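Mireille Besnard would like you to stop buying baskets

The designer behind Korell's upstairs storage on shelves, empty space and the one color she lost an argument about

The first thing Mireille Besnard asks me, halfway up the stairs, is how many drawers I have at home that won't close. I say two. She waits. I say four.

"People always cut it in half," she says, and keeps climbing.

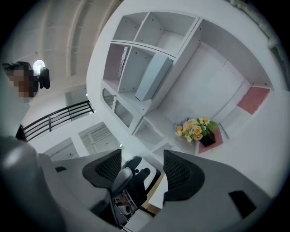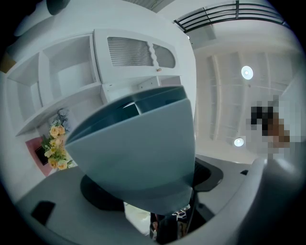
White cubbies on the upper level. The ribbed glass door is in the second picture.

Besnard designs storage for Korell, a small shop in Ifans that builds cabinets for houses with awkward upper floors, and in Ifans that means nearly all of them. She has been at it for 19 years. Before that she sold insurance, a job she describes as "storage for worry, with worse hardware."

We are here to talk about the white unit at the top of the stairs, close enough to the black railing that you can put your coffee down on a shelf and look over at the lower level. Besnard did this herself several times while we talked. She forgot the coffee each time.

The unit is called the Plolent, and she did not name it. It has square cubbies, smaller cubbies, a long open recess, and a glass-fronted door up high with an arched, scalloped outline. The rest of it is as plain as a refrigerator. I ask whether the door wandered in from some other cabinet.

"It was supposed to be flat," she says. "Everything was supposed to be flat. Then Florian drew a curve on the back of an invoice and left it on my desk with no note, like a ransom demand."

Florian Delaunay runs the workshop. He and Besnard have worked together for most of her time at Korell and have, by her account, agreed on something twice. He joined us for ten minutes, stood with his arms folded, and corrected her on the invoice. It was a delivery slip.

"A flat door up there disappears," Delaunay says. "You put up a tall white thing against white walls under a white ceiling and you've made fog."

Besnard's view is that fog is underrated. But the glass was her idea, and she is proud of it. It is frosted and ribbed, so what's behind it turns to a blur. Clear glass, she says, makes people arrange things. They buy matching bowls. Six months later they resent the bowls.

"With this you can put a pile of old phone chargers in there and from the stairs it could be porcelain."

And the small wooden knob?

"His," she says, as if identifying a sock.

The pink is a longer story. Look into one of the upper cubbies and the back panel is a very pale pink, the kind you might blame on the light. Besnard spent most of a winter opposed to it. The client wanted a color. Besnard wanted white, and offered, as a compromise, a warmer white. The client painted a square of cardboard and propped it in the cubby to see. It stayed there until April, and by then even Besnard had started putting things in front of it to see how they looked.

"A blue pitcher looked wonderful. I was furious."

We get on to the screw holes, because I bring them up. They run in dots along the edges of the panels, and I had assumed they would be covered with something. Besnard has heard this before. Customers call the shop and say, delicately, that somebody has forgotten a step. Korell does offer caps, which come in a bag of 1000, the supplier having no interest in selling fewer.

"I send them the bag. Nobody has ever finished the bag."

She prefers to leave the holes showing. Her reasoning is that families change their minds about shelves, and that a cabinet you can see how to take apart gets changed, while one with its workings hidden gets complained about for 20 years. Delaunay's reasoning is that he doesn't like putting in caps.

The whole thing costs $3,575 installed, a number Besnard says quickly and then repeats slowly in case I think she's embarrassed by it. Stairs are extra. Stairs are always extra. The panels come up one at a time, and Delaunay has opinions about spiral staircases that I was asked to leave out.

What about filling it? This is where Besnard becomes hard to interrupt. She has a rule that a new unit should be left alone for a month after it goes in. No books, no bins, no framed anything. Clients hate the rule. They have just paid for shelves and they want to see them earning their keep. One couple lasted a day and a half before they gave in and put a fern in the long recess, then called her to confess.

"You find out where your hand goes," she says. "You come up the stairs with the mail, you put it down somewhere. Fine, that's the mail cubby. You didn't need me for that. You certainly didn't need a label maker."

Baskets are the enemy. She once helped a man in Ifans move out of a two-bedroom house and they carried baskets to the truck all morning, several of which turned out to hold smaller baskets. He'd had a system, he told her. She asked what was in the system. He wasn't sure.

I ask whether her own shelves at home follow the rule, and there is a pause in which Delaunay, on his way back down, can be heard laughing.

"My shelves are full of samples," she says. "That's work."

All of them?

"There is a waffle iron."

She has three more Plolents to install before the end of June, one of them in a house where the upper landing slopes enough to roll a marble. The client there has asked for green behind the cubbies. Besnard has written back proposing a warmer white. She has also asked the workshop for a second version of the door, flatter, with less going on along the top. Delaunay says he has the request and that it's on his bench somewhere, under some things.

Before I leave she goes back for her coffee, which is on the wrong shelf, and asks me again about the drawers. I tell her five.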